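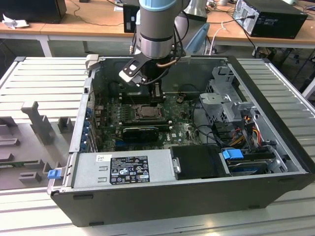
The repair shop on Premwood's main street opens at nine, and by half past there is usually a line. Flynn Ellery has run it since the hardware store next door closed and left him a spare set of shelves, and most of what sits on those shelves is older than the high school kids who work for him in July.

Desktop computers make up the larger part of his trade. Phones come in too, and the odd printer, but he sends the printers away. "I can fix them," he says. "I just don't want to."

Repair shops like his used to be common in towns this size. Premwood had three, and Sondberg, across the river, had two more and a parts dealer. What killed most of them was price. Once a new machine cost 400 dollars and an hour of labor plus a part came to half that, people stopped asking for estimates. The Sondberg shops went first. The parts dealer sold his stock by the pound.

Ellery stayed open by doing business accounts for a few years, mostly dental offices and a feed supplier. Home customers came back slowly. Some were pushed by the cost of replacing a computer, some by a new operating system that refused to install on the one they had. A good number had a single program they could not give up. One woman keeps the membership rolls of a choir in a database that was last updated before her grandson was born. She has brought the same tower in five times.

The work itself is mostly dull. The most common fault is a worn-out hard drive, followed by a dead power supply. After that comes dust. A computer that sits on carpet in a house with a dog will pull in hair until the processor fan slows down, and the machine starts shutting itself off in the middle of the afternoon. Ellery charges a flat 40 dollars for a cleaning and will show the owner how to do it the next time.

Bad capacitors are another matter. For several years many boards were built with parts that swelled and leaked, and those boards still turn up. Swapping them takes a soldering iron and some patience. He does it if the customer wants the machine badly enough, and he tells them up front that the labor will cost more than the computer is worth.

Parts are the hard side of the business. Memory is easy to find. Power supplies for small slim cases are not, as each maker used its own shape and its own plug. Ellery buys dead machines from offices and strips them. At last count he had 2,202 parts on his list, a number he knows because the insurance company made him write them all down. For odder things he calls Mikuš, a dealer two states over who works out of a former dairy and does not use email. Shipping from Mikuš takes a week, sometimes two, and the box is always far too big.

There is money in some of it. A collector paid him 2,000 dollars last winter for a pair of Ristari workstations that had been holding up a sheet of plywood in his garage. He had bought them for 200. He says he would have kept one if he had known how few were left, but the roof needed doing.

What worries him now is memory soldered to the board, and drives too. More and more of the small desktops he sees have both, and when one piece fails the whole board has to be replaced. In most cases the board costs nearly as much as the computer. He has started keeping a list of models he will turn down at the counter, taped beside the register - it runs to a second page.

Several states have passed repair laws that make manufacturers sell parts and publish manuals. Ellery has read the one that would apply to him and thinks it will help with laptops. He doubts it will do much for the machines he mostly works on. Their makers stopped stocking parts years ago, and one of them is out of business.

The choir's tower came in again the week I visited. It needed a new battery on the motherboard, a three-dollar coin cell, and the clock set. He had it back on the counter by 11 a.m.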